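**Inventory and Purchasing Lead, full time, on site in Plavau**

Trellora is a licensed cannabis store on Shetty Street. We are hiring one person to decide what we buy, know where it is, and explain to the state why the two numbers match. The last person in the job left for a company that sells patio furniture, and reports that a chair has never once expired on her.

If you've run a stockroom before, in any industry, keep reading. Cannabis experience helps. A fondness for reconciling things that refuse to reconcile helps more.

## The store

The building went up in 1980 as a muffler shop, and the floor still slopes gently toward a drain. We have 900 square feet of sales floor and a back room that was laid out by someone who disliked shelving. We carry 107 products on a normal week: flower, pre-rolls, edibles, vapes, tinctures, topicals, and a small selection of drinks that the staff believe in more strongly than the customers do. There are 6 of us now, counting the owner, who prefers to be counted.

We are one store. There's no regional office, no second location "coming soon," and no ladder to climb except the one in the back room, and you'll be asked to watch the third rung.

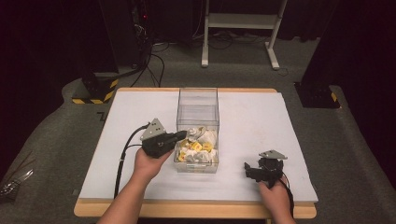 *Clear box, yellow blocks, plenty of filler.*

## What you'd be doing

**Buying.** You'll place the weekly orders with our growers and distributors, look at what sold and what sat, and hold the line when a sales rep tells you a gummy is "really more of a lifestyle." You'll have a monthly budget and real authority over it. The owner will occasionally fall in love with a product at a trade show. Your job is to find out the wholesale price before the wedding.

**Receiving.** Deliveries come between 8 and 11 in the morning. Every package gets checked against the manifest, weighed if it needs weighing, and entered before it goes on a shelf. If the manifest is wrong, the delivery waits. If the driver sighs, the delivery still waits.

**Tracking.** We use Wikemard for point of sale and inventory. It talks to the state system most of the time. When it doesn't, you'll be the one who notices, files the ticket, and keeps a clean paper record until the two are on speaking terms again. We'll train you on Wikemard. It takes a couple of weeks to learn and somewhat longer to forgive.

**Counting.** There's a short count every morning before opening and a full one each month after close. You'll run both. You will also investigate every variance, including the ones that end with a single pre-roll found behind the label printer.

**Planning.** April is large. So is the stretch before Thanksgiving, which surprises new hires until they've spent one with their families. You'll build the forecast for both, negotiate early with suppliers, and decide how much is enough. We'd like to run out of fewer things than we did last year and be stuck with less of whatever we panicked and bought instead.

**Aging stock.** Flower dries out and edibles have dates. You'll keep a list of what needs to move, work with the floor lead on markdowns, and handle destruction and the paperwork that goes with it. The paperwork takes longer than the destruction.
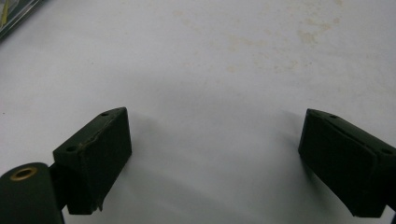
Housekeeping in the back room falls to whoever runs inventory, so it's part of this job and we'd like you to know that going in. Product doesn't get opened, weighed, or sorted on a dirty surface, and the scale gets wiped down before it's used and again after. If you've ever kept up a white tabletop, you know what it thinks of privacy: the one in the photo has tan smudges spread over its upper half and a browner blotch off to the right, and every one of them shows. Ours are white too. You'll go through a fair amount of spray, and you may order whichever kind you like.

## What we're looking for

You need:

- To be 21 or older and able to pass the state background check for an agent badge. We pay the fee.
- Two years of inventory, purchasing, receiving, or stockroom work. Groceries, pharmacy, auto parts, a bar, a feed store: all fine.
- Comfort with spreadsheets, including ones you didn't build and wouldn't have built that way.
- The ability to lift 40 pounds and to stand for a good part of the day.
- The habit of writing things down.

It would be nice if you also had:

- Experience with a state cannabis tracking system.
- A history of asking vendors for better terms and sometimes getting them.
- Some idea of what customers do when their usual product is out of stock. (They stare at you.)

You don't need a degree. You don't need to use cannabis, either. One of our best buyers never touched it and was cheerfully immune to samples. If you do use it, it stays off the clock and off the premises, and the cameras are better than you'd think.

## Hours and pay

Hours are 7:30 a.m. to 4 p.m., five days a week, with one weekend day in the mix. The monthly full count runs late, and you'll come in at noon that day to make up for it. In the second half of April, everyone works a bit more than they'd like, and it's paid as overtime.

Pay is hourly and depends on experience. We'll tell you the range on the first phone call, before you've put on a nice shirt. You also get:

- Health insurance after your first two months, with most of the premium covered
- Paid time off that you're expected to take, though please not in April
- A staff discount, at the most the state allows
- A parking spot behind the building, next to the old muffler sign
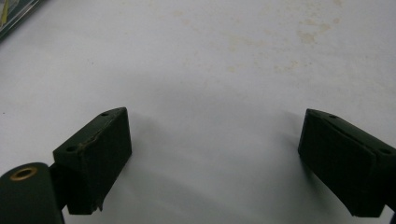
There's no bonus plan. We had one for a while, tied to monthly revenue, and it mostly taught people to order too much in the last week of the month. Raises are discussed every October, in person, with your numbers on the table: stockouts, variance, dollars tied up in slow product, and dollars written off. You'll have seen those numbers all year, as you'll be the one producing them.

## What the first few months look like

For the first two weeks you'll shadow the floor lead, who has been covering this job on top of her own and has asked us to mention that she's ready to stop. You'll do the morning count together, meet the delivery drivers, and find out which shelf labels are lying.

After that you'll take over receiving, then ordering for edibles and drinks, then everything else. By the end of your third month we'd expect you to be placing every order yourself and to have at least one strong opinion about our topicals section. Please share it. The rest of us stopped seeing it a long time ago.

One more thing about fit. This is a quiet, detailed job inside a loud, friendly store. People picture the industry and imagine a certain pace. What you'll get is barcode labels, batch numbers, and a phone that rings when you're halfway through a column. Some people find that restful, and we'd very much like to hire one of them.

## How to apply

Bring or mail a resume to the store on Shetty Street, attention Inventory Position, or use the jobs form on the Trellora website. With it, include a short note, half a page at most, answering this: **tell us about a time the count was off, and where the missing item was.** If you never found it, tell us that. We have a few of those ourselves.

Skip the cover letter. Skip the pun, too, if you were considering one. We have received every pun.

We read applications as they arrive and will answer all of them, including the ones we turn down. First conversations are by phone and take twenty minutes. Second ones are at the store, paid, and include a morning count, so wear shoes you can stand in. The position stays open until it's filled, and the listing comes down the same afternoon.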